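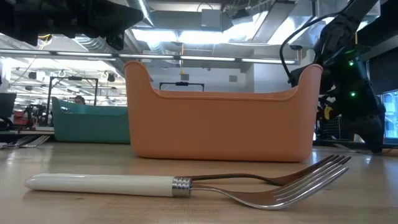

图 3-1 分拣台面：前方为叠放的白柄餐叉，其后为橙色收纳盒，左后方为青绿色收纳盒

3 餐叉的分拣与装盒

3.1 适用范围

本章规定 Vekosari 餐具收纳套件中收纳盒的摆放、餐叉的分拣、装盒和入柜。餐刀与餐勺的装盒见第 4 章，木柄餐具和儿童餐具见第 5 章。收纳盒本身的清洗与更换见第 7 章。

本章内容适用于 Prisby 餐厅及其附属茶点间。其他场所使用同一套件时，盒位编号可自行规定，其余要求不变。

3.2 术语

叉齿端：餐叉用于取食的一端。
柄端：餐叉手持的一端。
颈圈：手柄与金属叉杆之间的金属环状部分。并非每种餐叉都有颈圈。
端壁：收纳盒两条短边上的壁，高于长边。
前壁：收纳盒朝向操作者的长边壁，中段低于两侧端壁。
待检餐叉：已清洗、已沥水，尚未按 3.6 检查的餐叉。
叠叉：两把或两把以上上下贴合的餐叉。

3.3 准备工作

3.3.1 台面

台面进深不小于 800 mm。木质台面应先用拧干的软布擦拭，再用干布擦一遍，确认台面上没有水痕后方可放置餐叉。台面有翘起的封边或毛刺时，应换用其他台面，并按第 9 章报修。

照明应能看清叉齿之间的缝隙。金属表面反光过强时，可调整站位，或将餐叉拿起后改变角度观察。不要为减少反光而关闭台面上方的灯。

3.3.2 用品

开始前备齐下列用品：
收纳盒，按当班需要的颜色取用；
干软布，无绒；
退洗盘；
报损盘；
标签及油性笔；
装盒记录单。

退洗盘和报损盘不得用收纳盒代替。

3.3.3 人员

操作者应洗手并擦干。佩戴手套时选用尺寸合适的薄手套，指尖处有多余材料的手套容易夹在叉齿之间，不应使用。手部有未包扎的伤口时不得进行分拣。

3.4 收纳盒的颜色与用途

橙色盒：正餐叉。带浅色手柄的餐叉也装入橙色盒，但应与全金属餐叉分盒，不得混装。
青绿色盒：甜点叉、水果叉。
白色盒：备用餐叉，仅在宴会时启用。

颜色用途由餐厅主管确定。需要变更时，应同时更换柜门内侧的对照表。同一班次内不得变更。

注：不同批次的橙色盒颜色略有深浅，偏桃色的与偏红的按同一颜色使用。

3.5 摆放收纳盒

1. 取出收纳盒，倒置轻拍，确认盒内没有碎屑。
2. 检查四角和上沿。有裂口的盒子不得使用，仅有划痕的可以继续使用。
3. 将当前要装的盒子放在台面中部，长边与台面前沿平行，前壁朝向操作者。
4. 盒底四角应同时接触台面。用手指轻按对角，盒子不应晃动。
5. 前壁与台面前沿之间留出 200 mm，作为理叉区。
6. 其余收纳盒放在当前盒的后方，向左侧错开，至少露出一侧端壁，以便辨认颜色和取用。
7. 待检餐叉放在台面左侧，叉齿端一律朝右。
8. 退洗盘和报损盘放在台面以外的推车上，两者不得叠放。

注：后方盒子被前方盒子部分遮挡属于正常摆放，不需要为此加大间距。

注：惯用左手的操作者可以将第 6、7 步的左右方向对调，叉齿端改为朝左。对调后，同一台面上的所有餐叉均应按同一方向放置。

小心
移动收纳盒时应双手分别托住两端端壁的下方。盒内有餐叉时，不要只捏住一侧的开孔提起。开孔仅供空盒单手取放或从柜中拉出时使用。

3.6 检查餐叉

每把餐叉装盒前均应检查。叠叉应先按 3.7 分开。

1. 用拇指和食指捏住手柄中段，将餐叉从待检堆中取出。不要从叉齿端抽取。
2. 看叉齿正面，然后翻转看背面。
3. 看齿缝根部。残留物最常停留在此处，仅凭齿尖干净不能判定合格。
4. 看颈圈。颈圈带有环形凹槽时，应转动餐叉一周，逐道查看凹槽内有无残渣和水迹。
5. 看手柄。浅色手柄应无染色、裂纹和发黄。
6. 一手捏住手柄，一手捏住叉杆，轻轻反向转动。手柄不应松动。
7. 将餐叉平放在理叉区，从侧面看叉齿。各齿弧度应一致。

判定方法如下。

可装盒：无残留，无水迹，齿形一致，手柄牢固。
擦拭后装盒：仅有水痕或指印，用干软布可擦净。
退洗：有食物残留、油膜或洗涤剂残留。
报损：叉齿弯折、齿尖有缺口、手柄松动或开裂。

叉杆颜色发暗或偏古铜色时，先对照该款餐叉的样品卡。样品卡上原本为该颜色的，按正常餐叉处理；样品卡上为银色的，放入退洗盘，并在记录单备注栏写明“变色”。在暖色灯光下颜色不易判断，应将餐叉移到白色灯光下复看。

注：对弯折的叉齿不要徒手或用钳子校正。校正后的叉齿容易在原处断裂。

3.7 分开叠叉

叉齿弧度相同的餐叉容易相互套合，在理叉区横放时尤为常见。叠叉的下层表面未经检查，不得整叠装盒。

1. 将叠叉平放在理叉区，手柄与台面前沿平行。
2. 一手按住下层餐叉的手柄。
3. 另一手捏住上层餐叉的手柄或颈圈，竖直向上提起。
4. 上层餐叉不能提起时，将其向柄端方向平移少许，待叉齿错开后再提。
5. 仍不能分开的，放入退洗盘，由洗涤间用温水浸泡后处理。
6. 分开后的餐叉分别按 3.6 检查。下层餐叉应重点看叉齿正面有无积水。

警告
不得将刀尖、叉齿或其他尖锐物插入两把餐叉之间撬动。叠叉突然弹开时，叉齿可能刺伤手指。

注：上层叉齿略微翘起，或上下两把的齿尖前后不齐，说明餐叉没有完全套合，一般直接提起即可分开。

3.8 装盒

3.8.1 单款装盒

1. 确认盒子颜色与餐叉种类相符。
2. 手持柄中段，将餐叉从前壁较低处的上方送入盒内，平放到底。叉齿端朝右。
3. 第一层由前壁一侧向后排列，手柄相互平行，叉齿不要交叉。
4. 第一层排满后放置第二层，方向与第一层相同。
5. 每盒不得超过 6 层。无论层数多少，最上层餐叉均不得高出前壁中段的上沿。
6. 用手掌从上方轻轻压平。不要晃动盒子使餐叉下沉。
7. 填写标签，贴在前壁外侧，不得贴在端壁的开孔处。

3.8.2 带浅色手柄的餐叉

浅色手柄容易被金属划伤，除 3.8.1 外还应遵守以下要求：

层与层之间垫一张干软布或食品级隔纸；
每盒不超过 3 层；
同一层内手柄与手柄相邻，叉齿与叉齿相邻，不得头尾交错；
装盒后不得在盒上叠放其他收纳盒。

隔纸变潮或变色后应更换。Onon 隔纸与 Heitmann 隔纸尺寸不同，使用前应对照盒底长度，过长的部分裁去，不要折叠后垫入。

3.8.3 尾数

一款餐叉分拣结束时，最后一层未排满的，保持原方向靠前壁一侧放置，空位不填充其他种类的餐具。在标签上注明“尾盒”。领用时先取尾盒。

3.9 标签与记录

标签应写明餐叉种类、装盒日期、班次和操作者姓名。同一盒内补装餐叉的，换新标签，不在旧标签上涂改。

装盒记录单每班一张，按装盒顺序填写。退洗和报损的餐叉分别填入对应栏目。记录单由当班领班签字后放入柜侧文件夹。

填写示例：

种类：正餐叉，白柄
盒色：橙
操作者：Benedicta Sowah
备注：尾盒；退洗栏已填；隔纸已换

报损餐叉不得丢入普通垃圾袋，应连同报损盘一起交仓库。

3.10 入柜

1. 清空柜内对应盒位，用干布擦拭搁板。
2. 双手托住收纳盒，水平移入。盒子长边与柜门平行，标签朝外。
3. 较早装盒的放在前面，新装盒的放在后面。
4. 橙色盒放在中层，青绿色盒放在上层，白色盒放在下层。
5. 关闭柜门前，确认没有叉齿伸出盒沿。

柜内相对湿度偏高时，按第 8 章放置干燥剂。干燥剂放在搁板上，不得放入收纳盒。

小心
装有餐叉的收纳盒重量较大，放入上层时应使用踏台。不得单手举过肩部。

3.11 暂停与交接

分拣中途需要离开时，应完成手中餐叉的判定，不要把已检查的餐叉放回待检堆。当前盒用干净的布覆盖，并在布上放置“未完成”牌。理叉区内的餐叉一律视为待检餐叉，返回后重新检查。

交接给下一名操作者时，应说明下列事项：
当前盒已装到第几层；
餐叉朝向是否按 3.5 的注进行了对调；
有无尚未分开的叠叉；
退洗盘是否已送洗。

3.12 常见问题

现象：餐叉装盒后倾斜，柄端翘起。
处理：取出最上层，检查下一层是否有叉齿交叉。重新排列后再装。

现象：盒子放在台面上晃动。
处理：检查盒底是否粘有标签残胶或碎屑。清除后仍晃动的，换盒，并将原盒送检。

现象：颈圈凹槽内反复出现白色粉状物。
处理：退洗，并通知洗涤间检查软水盐余量。不要用指甲或金属物刮除。

现象：浅色手柄上有灰色细线。
处理：先用干软布擦拭。能擦去的为金属擦痕，可继续使用；擦不去的按样品卡判断是否报损。

现象：正餐叉与甜点叉混在同一待检堆中。
处理：先按长度分成两堆，叉齿端保持同一方向，再分别开始检查。不要边检查边向两个颜色的盒子装叉。

现象：青绿色盒放在后方时取用不便。
处理：装完当前盒并移走后，再将青绿色盒移到台面中部。不要越过已装餐叉的盒子向后方盒内投放。

3.13 结束工作

1. 将装完的收纳盒全部入柜。
2. 查看台面四周和推车下方有无遗落的餐叉。遗落在地面的餐叉一律退洗。
3. 退洗盘送洗涤间，报损盘送仓库。
4. 干软布放入待洗袋，不得留在台面过夜。
5. 擦拭台面，顺木纹方向进行。
6. 空收纳盒按颜色叠放，端壁朝同一方向，放回台下搁架。
7. 核对记录单并签字。

修订记录
2019年11月12日：增加 3.7“分开叠叉”；3.8.2 中增加隔纸要求；更换图 3-1。修订人：Dörte Gerlach。

下接第 4 章“餐刀与餐勺的装盒”。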